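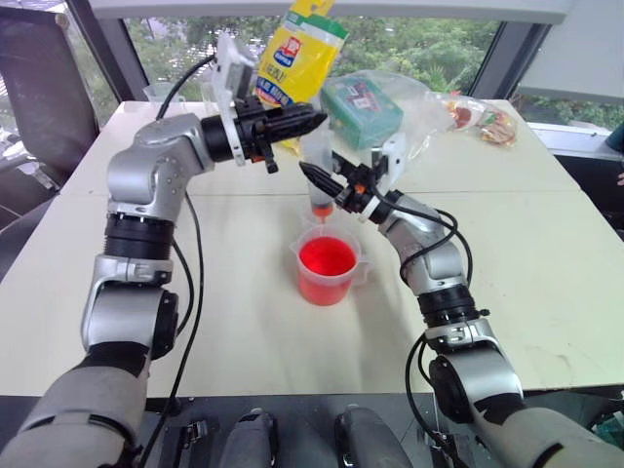
A translucent tube over a clear plastic measuring jug.

Measuring small volumes of liquid in the kitchen and workshop

Last revised Jul 4, 2018

Most household measuring errors come from using the wrong vessel. A one-litre jug is graduated in steps of 50 ml or so, and a reading between two lines is a guess. For anything under 50 ml use a syringe, a narrow cylinder or the scales.

Reading the level

Stand the vessel on a flat surface and bring your eye down to the line. Water in a narrow container curves up where it meets the wall. Take the reading at the bottom of the curve. Looking down from above makes the level seem higher than it is, and you will pour short.

Checking a jug

Printed scales vary. Put the empty jug on digital scales, zero them, and add cold tap water up to the line you use most. One millilitre of water weighs one gram, near enough for any job in the house. My old Perrin jug holds 640 g at a line marked 600, so I have scratched a new line on the outside with a scriber. The Brosetti that replaced it was 2 g out at the same mark and has been left alone.

If your scales stop at 1 kg, check the larger marks in two fillings. Remember to include the weight of the jug when working out whether the scales will take it. A full glass one of mine came to 1,276 g and gave only an error message.

Liquids other than water

Cooking oil is lighter than water, at 92 g or so per 100 ml. Syrup and glycerine are a good deal heavier. Recipes given by weight should be weighed, and recipes given by volume should be poured. Converting between the two without the density is a common cause of failed wood finishes and flat cakes.

Thick liquids cling. Wet the jug first for syrup, or oil it lightly, and scrape down with a flexible spatula. For glue and resin use a disposable cup on the scales — residue in a graduated jug hides the lines for good.

Pouring without drips

Rest the lip of the bottle against a clean rod or the handle of a spoon, with the lower end touching the inside wall of the jug. The liquid follows the rod down. Stop slightly short of the line and make up the difference with a dropper.

Cleaning and storage

Wash plastic jugs by hand in warm water. Dishwasher heat can fade the print and, in thin ones, warp the base. Clear tape over the scale lasts through a year of hand washing.

Keep separate sets for food and for workshop chemicals, and store them in separate rooms. Mine are marked on the handle with red tape for the workshop. A jug that has held white spirit or bleach does not go back to the kitchen.

Corrections to Ľubomír Halás, Plelau Household Notes. The page on cleaning funnels and siphon hoses will be updated in August.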